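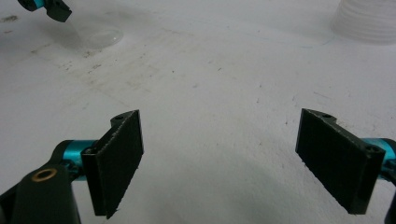 clalwood
Hard-wax oil versus water-based lacquer for a white worktop. I am refinishing a desk in pigmented lacquer and want it to stay white. The first coat of Kollska went on in July and has already yellowed beside the window. A plain white tabletop like the one in my picture is the target, with no grain showing through. Is the yellowing in the topcoat or in the primer?

thandeka_x
Primer, most likely. Tannin bleeds through water-based products unless you seal first. Two coats of shellac, sand at 240 between them, then colour.

qgaillard
Disagree. Tannin shows as brown patches and follows the grain. An even yellow cast by a window is the binder. What does the tin say, alkyd or acrylic?

clalwood
Alkyd-modified acrylic, according to the data sheet.

qgaillard
There you go. Alkyds yellow, though usually more in the dark than in sun, so your window side is odd.

ludivine b
Was the window side done from the same tin? I had two tins of Alva that differed by a clear shade – different batch numbers.

clalwood
Same tin, but stirred again after 6 days.

thandeka_x
I would still seal it. Shellac costs less than doing the job a third time.

qgaillard
Fine on bare wood. On top of cured lacquer it adds a layer and fixes nothing. Sand back and use a pure acrylic.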